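## 3. Before you buy: sizing the Erketard hand-held gripper kit

Read this section before you sign the order form. Most of the money lost on these kits goes at this stage, and very little of it shows up on the quote.
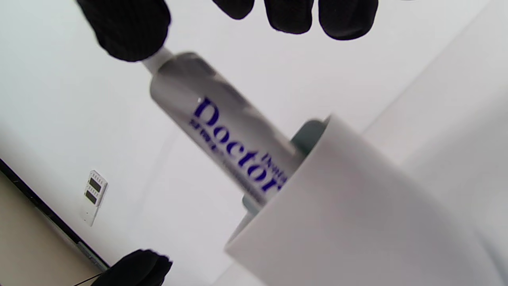 The sales sheet says the kit will "cover any small-item handling task." Treat that as an opening position. Your task is one set of objects, one set of holders and one wall, bench or shelf, and the only useful question is what it costs to get good recordings of that.

### 3.1 Write down the task first

1. Pick one task. Putting a tube into an upright holder is a fair starter: it's short, it's easy to reset, and a miss is obvious.
2. Write the start state and the end state in one sentence each. If either one needs a second sentence, split the task.
3. Measure the thinnest item and the widest item. Compare both with the opening in your own kit's data sheet, Table 2. Use calipers.
4. Note anything with a narrow cap, nozzle or pump top. Tapered ends give people trouble, and they give a trained policy more trouble.
5. Note shiny or metallic packaging on a separate line. You'll want it in section 3.4.

**Note:** Don't let the vendor choose the task for your trial. Skustar and Rulla both sell this kit, and both will offer to bring "standard objects." Standard objects are the ones that work.

### 3.2 What the base price leaves out

The base kit is listed at 2,776 for one hand-held unit. It includes the gripper, the camera mount, one cable and a carrying case. It doesn't include:

- replacement fingertip covers
- a second cable
- storage for the recordings
- calibration after the first one
- anything at all on the robot arm side

The support plan is another 820 a year. It's described as optional. Look at what the warranty requires before you believe that, since calibration by anyone outside the plan can void the camera mount coverage. Ask for the warranty text in full. The summary page is shorter and friendlier, and it isn't the one they'll hold you to.

**Caution:** The quote form has the support plan box checked by default, on every page where it appears. Clearing it on page one doesn't clear it on page three.

### 3.3 Working out how many units you need

The planning tool on the vendor portal will tell you to buy one unit per operator. We don't agree. Operators rest, reset the objects, label things and get called away, and a unit per person mostly means units in their cases.

1. Time one full cycle, from pickup to reset. Do it with the person who will really be doing the work, on a normal afternoon.
2. Repeat for 25 cycles. Throw out the first few while hands are still getting used to the tool.
3. Count the cycles you would keep. Be strict. A fumble that ended in the right place still needs a decision about whether it goes in, and that decision has to be the same every time.
4. Multiply up to the number of kept recordings your project calls for. If your project doesn't call for a number yet, stop and get one.
5. Divide by working hours. Round up to a whole unit, then add a spare only if your deadline can't survive a repair.

On our own bench, step 3 gave 17 keepers. The portal had assumed all of them would be good.

**Note:** Turnaround on repairs is quoted from the day the unit *arrives*. Shipping is on top of that, both ways, and it's yours to pay unless the plan is active.

### 3.4 Items to budget for that look like nothing

| Item | In the kit? | Our advice |
|---|---|---|
| Fingertip covers | One set | Buy spares with the first order |
| Camera cable | One | Buy a second, keep it in the case |
| Holders and fixtures | No | Use the real ones from your site |
| Extra lighting | No | Wait until you've seen a test batch |
| Pîrvu review software | Trial only | See below |

Lighting is the line where people overspend. Packaging with a soft metallic sheen does catch highlights, and printed lettering does blur when the hand moves fast. Neither one proves you need lamps. Slow the hand down first. Then record a short batch, look at it on a full-size screen, and ask whether the item and the mouth of the holder are both clear at the moment of insertion. Small print on a label that can't be read is usually fine. A holder rim you can't find is a problem.

Pale holders against pale walls deserve a check of their own. If the edges get lost in your test batch, a sheet of dark card behind the holder costs almost nothing. Try that before you approve a fixture order. But if the robot will end up working against a pale wall, record some batches without the card too.

The Pîrvu software is decent at sorting recordings and not so good at judging them. The trial runs long enough to label one project. Export everything before it lapses — the export button goes gray the same day.

### 3.5 Trial terms to ask for

1. Ask for the trial at your site, with your objects.
2. Ask to keep the recordings in a format that opens without the vendor's tools. Get the format name in writing.
3. Ask who pays if a cable or cover fails during the trial.
4. Ask for the failed attempts as well as the good ones. If they've already been deleted, ask for the trial to be run again.
5. Ask what the price will be in January. Quotes written late in the year tend to expire right before the list changes.

**Caution:** A good set of hand-held recordings shows that a person can do the task while holding the tool. It says nothing yet about the arm. Keep the arm purchase on a separate order, with its own approval, until a policy trained on your recordings has been run on a loaner.

Continue to section 4 for unpacking and the first charge.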